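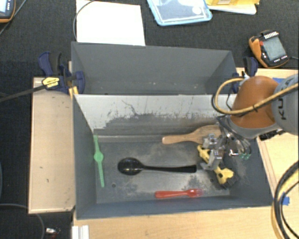
Figure 4. Small articles in a gray bin, including a green toy wristwatch and a black spoon.

4.2 Small mixed articles in household discards

Municipal sorting guides are written mainly for packaging. Bottles, cartons, cans and trays each have an entry, and residents in both study districts could usually name the correct container for them. Small articles that never served as packaging are treated less clearly. A toy, a kitchen utensil or a small tool (Figure 4) may share a drawer for years, and when the drawer is cleared the household must decide what to do with things that have little in common apart from their size. We refer to this group as small mixed articles.

The survey reached 300 households, divided between Niltis and the neighboring district of Jurkeo. Respondents kept a diary for 90 days and recorded each small mixed article that left the home, along with the route it took. Four routes were offered on the form: general waste, the recycling container, donation, and transfer to a relative or neighbor. A blank line allowed for other answers. Entries were coded in Zosasex by two readers working separately, and differences between them were settled by discussion before the analysis began.

General waste was the most common route in both districts. The reasons given in the diaries varied. Many respondents wrote that they did not know what the article was made of and did not wish to spoil a recycling load. Others considered the article too small to matter. A third group had looked for guidance in the printed leaflet, had not found the article listed, and had put it in general waste by default. This last reason appeared more often in Niltis, where the leaflet is arranged by material, than in Jurkeo, where it is arranged by room of the house. The two leaflets also differ in length and in age, so the difference cannot be assigned to layout alone.

Donation was reported chiefly by households with children. Toys were given away in groups, often at the end of a school term, and were seldom given away one at a time. Kitchen utensils followed a different pattern. They tended to leave the home during a move or after a new set had been bought, and diary notes suggest that respondents regarded used utensils as unsuitable for donation even when they were in good condition. Charity shops in Jurkeo accept them; the district leaflet does not say so.

Storage deserves separate mention. At the closing interview, respondents were asked whether they were holding articles they no longer wanted. Most said that they were, and the usual explanation was that no decision had yet been made. Articles held for 6 months or longer were more likely to be described as broken or incomplete than articles discarded during the diary period. The diary method does not capture these items, and the flows reported in the next section should therefore be read as a lower limit on what households have available to discard.

Two further limits apply. Respondents defined for themselves what counted as small, and some entries concern objects that other households would have left out. The diary period also included the weeks before the April street collection in Niltis, when residents are reminded by mail to clear unwanted goods. No comparable collection took place in Jurkeo during the study.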